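Two-Arm Folding Project – Course Handout 3
Instructor: Dagmar Hrnčiar
Lab instructor: Farzad Yazdani
For Saturday, February 21, 2026

Welcome back, everybody, and thank you for the reports you turned in after the last session. I read all of them over a long weekend with a large pot of coffee, and they were a pleasure (even the one that arrived as 11 separate files). Many of you asked the same thing in different words: why does the arm do so well on the blocks and then go to pieces when we hand it a piece of cloth? So I have moved the grading talk to next time and we will spend this whole handout on cloth, cameras and patience.

Please read it before you come to the lab. Farzad will assume you have, and he asks very good questions.

1. What the wrist camera gives you
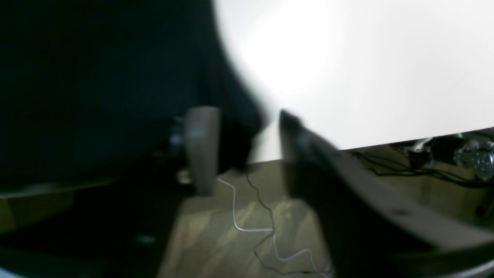

Reading time: 4 minutes

When you first open a recording from one of the wrist cameras, you may feel a little cheated. The camera sits so close to the work that large things turn into dark blurs, a white surface washes out almost completely, and a thin cable running across the wood can be easier to make out than the big object beside it. Please don't throw such a recording away! It is what the arm has to work with, and your program will have to live with it too.

Spend ten minutes just looking before you write any code. Find a piece of the gripper that shows up and stays put while everything else moves, because it makes a handy landmark. Then find the brightest patch and ask yourself whether any cloth lying there would still show its edge. The team that called their program Ernula did this in December with nothing fancier than paper and a pencil, and their notes are still the ones I hand around when somebody is stuck.

A word on exposure, as it came up in nearly every report. Lowering it will bring back some of the bright areas, and it will also make dark cloth even darker. There is no setting that makes everybody happy. Choose one, write it in your log, and keep it for the full set of recordings so that we can compare them fairly.

2. Two grippers, one garment

Folding with two arms feels natural to us because we have been doing it since we were small and told to help with the laundry. Try it at home tonight with your eyes on your hands. You will notice that you hold both corners, pull very gently until the cloth is straight between them, and only then bring it over. That gentle pull is the part most of the programs leave out.

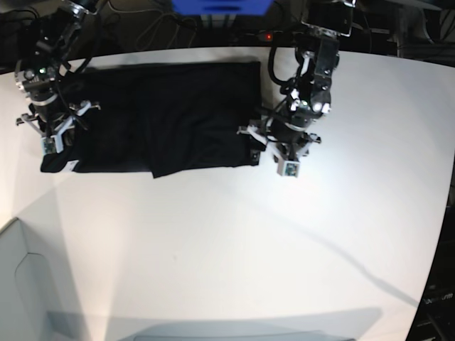
Both arms at the black garment, left and right grippers at its two ends.

Black cloth on a white table is a kind choice in one way and an unkind one in another. The outline is easy to find, so your corner search should have a good day. Inside the outline, though, there is very little to see, and a soft crease or an overlapping panel can vanish into the dark. If your program needs to know which layer is on top, look for the places where the outer edge changes direction, such as a corner that curls out or a border that dips to a point.

Watch the shadows as well. A long thin shadow on a white table can look like a fold line to a program that has only ever met tidy data. The Foso team lost a whole afternoon to this last term, and they were very good-humored about it.

3. What to do in the lab

Work in your usual pairs. Each pair collects 20 tries at lifting two corners and 20 tries at a half fold, in that order please, and with the same garment throughout. Between tries, lay the cloth out again by hand and let go of it completely before you start the arms. Keep your sleeves and your hair clear of the joints – I know I say this every week, and I will go on saying it.

For each try, write down where the grippers closed, whether the cloth slipped, and one sentence in plain words on what you saw. The sentence matters more than you would think. When we put everybody's work together we should have over 200 tries, and a column of numbers alone will not tell us why a corner got away.

Name your folders with your team name first, then the task. Farzad's script is fussy about spaces.

4. For next time

Read the Zanier notes up to the part on grip force and bring one question about them, on paper. Reports are due at the start of the session, 3 pages at most, with your log attached. If your pair is missing a person, write to me the evening before and I'll find you some company.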